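Ullham Student Robotics Project
Minutes of the January general meeting
Inskip Building, second floor lab, 6:30 p.m.

Chair: Sabina Navaratnam
Minutes: Xiaoqing Shao

1. Minutes of the last meeting

Approved with one correction. The old minutes said the shelf task would be scored on placement only. It is scored on the grasp and the placement, and the grasp comes first. Xiaoqing will fix the copy on the club drive.

2. Shelf task for the Nesturard competition

Sabina went over the task sheet for people who joined after the fall break. The robot stands at a low store shelf, takes hold of a named product, and stands it upright in its place. Boxes and cans are both allowed. A product that falls on the floor ends the run.

The right arm does the grasping for now. The left arm stays open and out of the way. A member asked if we could use both arms on the larger boxes. The rules permit it, but we have no recordings of it and the subgroup does not want to start on that before the can runs are steadier. Left for the February meeting.

3. Recordings

The set now has 2,733 recordings. Of these, 546 are held out for testing and are not to be used in training under any circumstances. Two people had copied the whole folder to their own machines without the split file. Both have been asked to delete their copies and pull the folder again.

In the last round of review, 59 recordings were marked bad. Most have one camera starting later than the others. A few have no label for the product. The bad ones stay on the drive in a separate folder and are not part of the total above.

Sabina asked that everyone check the views before a session starts and again when it ends. The check takes a minute and it is on the session sheet, but the box has been left blank a lot.

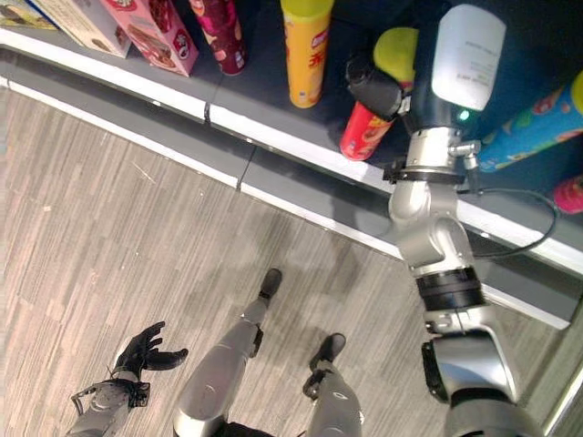
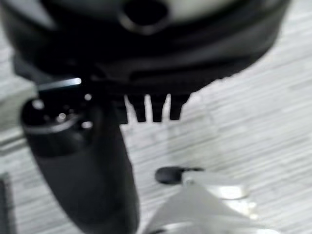
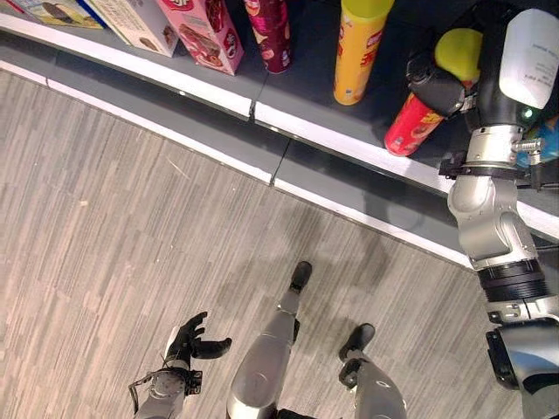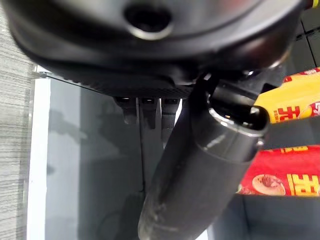

Xiaoqing Shao

4. Grasping the cans

Long discussion. The snack cans are harder than the boxes when they are lying down or leaning. The fingers have to come around the side of the can, and if they close too near the lid the can turns in the hand when it is lifted. The operators have each been doing this their own way, which makes the recordings uneven.

Agreed for all sessions from now on:

Come in slowly once the hand is over the shelf.
Close on the body of the can, below the lid.
Wait for a full second before lifting.
If the can rolls out of reach, stop the recording and label it as a miss. Do not push it back by hand while the recording is running.

There was some disagreement about the last point. One operator felt that misses waste time and should be deleted. Sabina said the training group wants them kept, with the right label, and that was accepted.

We also talked about how close the feet should be to the base of the shelf. At present the operator judges it by eye from the head camera. Tape marks on the floor were suggested and then dropped, because the competition floor will not have any. We will vary the standing position a little from run to run and write it down.

5. Cables and wear

The cable near the wrist needs to be looked at before each session, with enough slack left for the elbow to bend all the way. Please do not re-route it without telling Xiaoqing, who has to match it in the setup notes.

Finger pads: we have one spare set. Anyone who sees a pad lifting at the corner should say so in the log and not glue it down. Last term's glue took an evening to get off.

6. Drendus software update

Drendus is our in-house control program, for new members. The new version is ready on the test branch. It saves the arm and camera streams in one file, so the late-camera problem should be easier to catch. It has only been tried on short sessions. Sabina wants it run for one full evening before anyone switches over. Until then, keep using the old version, and do not mix the two in the same session folder.

7. Budget

The department has approved $2,000 for the spring term. Entry to Nesturard comes out of this first. After that the order is spare pads, a second storage drive, and groceries for the shelf. A request for club shirts was made — no decision, to be raised again once the entry fee is paid.

Please bring back receipts for snack products. Opened packages cannot go back on the shelf, as the weight changes and the lids do not sit the same way.

8. Other business

The lab door code changes at the end of the month. It will be given out in person.

New members need to finish the safety sheet before operating. Watching a session does not require it, but stand behind the operator's table and know where the stop button is.

There was a question about whether the labels should give product names in English or copy the text on the package. We use both for now, English first. The label guide will be updated.

9. Actions

Sabina: full evening test of the new Drendus version; send in the Nesturard entry form.
Xiaoqing: correct the old minutes; update the label guide and the setup notes; move the 59 bad recordings into their own folder with a short reason for each.
All operators: follow the grasp steps in item 4 and fill in the camera check.

Meeting closed at 7:50 p.m. Next meeting in February, same room.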